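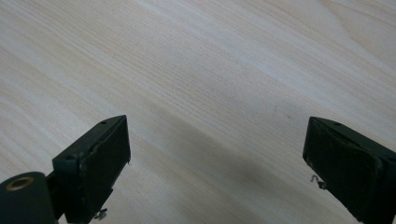

Iwasaki wants to know why the shot chart he exports from Flirnance never agrees with the league's box score. Corner threes come through as long twos, mostly on the left side, and it affects 500 of the 2,771 attempts in his file.

Home Forums Stats & Scouting Help

Our league (Enanley men's, Wednesday nights) logs by tapping a court diagram on a tablet. Makes and misses are right. Only the zone is wrong. Is there a setting, or do I relabel them by hand?

Plident
Check the court template. The default is the NBA outline, where the corner line is 22 feet from the basket. FIBA corners are closer, a bit under that, so a legal FIBA corner three plots inside the NBA line. Change the template before you recalculate zones. Recalculating first writes the old zones back and you start over. The left-side bias is a separate problem, probably the diagram's origin being off centre. Log a few free throws and see whether they plot on the middle axis.

hoopcentre_600
same thing happened to us, just went by the box score in the end

Enanley Scorer
Template fix works. Zones recalculate in batches of 1,000, so run it until the counter reads zero. Export a backup first.

Last updated in October

We use cookies to remember your forum settings. Accept Manage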